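Ketura Bench, Pre-Session Safety and Readiness Checklist
Weighing task, scale and plate
Inspected by Anca Neagu, reviewed by Valentin Mocanu
Thursday, July 9, 2026

Before you start, please read last session's comments all the way down, even if you were the one who wrote them. It takes a few minutes and it has saved us more than one afternoon of examples that had to be thrown out!

1. Emergency stop within reach of the operator's chair: OK
Comment: Pressed and released before power-up, and the arm would not move until the reset was done, just as we want. Please keep your coffee off that corner of the desk, though (I say this with love, and with a cup in my own hand as I write it).

2. Arm base bolts and table clamps: OK
Comment: Snug all the way. Valentin went over them after me with the long wrench and agreed.

3. Cable slack at full reach: NEEDS ATTENTION
Comment: Fine in the usual working area, but when the arm goes far out to the left the cable starts to pull at the second tie. I have moved the tie a little and it's better, though I'd still like someone with more patience than me to reroute it properly. Until then, stay out of the far left when you're demonstrating.

4. Gripper fingers and screws: OK
Comment: Fingers open and close evenly, no play that I could feel. Screws checked by hand with the power off. If you hear clicking on the close, stop and write it down here, even if it goes away again.

5. Wrist camera view: OK
Comment: Both fingertips should be in view when the gripper is open, and so should the scale. Have a look at a still before you record anything, and wipe the lens with the soft cloth from the drawer, never with your sleeve.

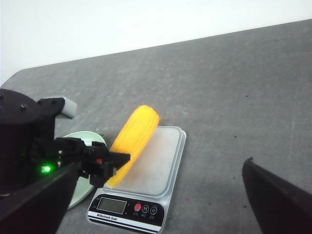
6. Speed limit set for demonstrations: OK
Comment: Set to 40 percent and locked. I know it feels slow once you have the hang of the controls, and I do sympathize, but slow and steady demonstrations are much kinder to the model, and they give the person standing nearby time to step back.

7. Contact height over the scale: OK, with a note
Comment: The software floor stops the fingers before they can lean on the platform with any real force. It only works if the scale has not been swapped for a taller one, so if you bring in another, run the floor setup again from the beginning. Ene can show you how if you haven't done it before.

8. Table surface: PASSED, BUT PLEASE CLEAN
Comment: There are specks and faint stains on the gray top, nothing that would catch a finger or tip a plate. Still, I would love for us to wipe it down between sessions. Let it dry fully before the scale goes back on.

9. Objects for the task: OK
Comment: Corn and plate checked for cracks and sharp edges. Turn the corn to a new angle between examples and move the scale a little too, or the system will learn one pose beautifully and nothing else. Hands go in only when the arm is paused, please, every single time.

10. People in the room: OK
Comment: The rule is still 2 people whenever the arm is live, one on the controls and one watching. Sadik has asked whether the watcher may label examples at the same time. I'm sorry, but no, the watcher watches.

11. Recording and labels: NEEDS ATTENTION
Comment: Disk space is fine. The labels are my worry. Failed attempts are worth keeping, so mark them as failed and leave them in the folder. Valentin found several from January with no label at all and had to sit through every one of them, poor man.

Open items to close before the next session: the cable route (item 3), the table wipe-down (item 8), and the missing labels (item 11). Put your initials next to whatever you finish and leave the sheet on the clipboard by the door.

Contact: Ketura bench desk, Satari building | © 2026 Ketura | Back to top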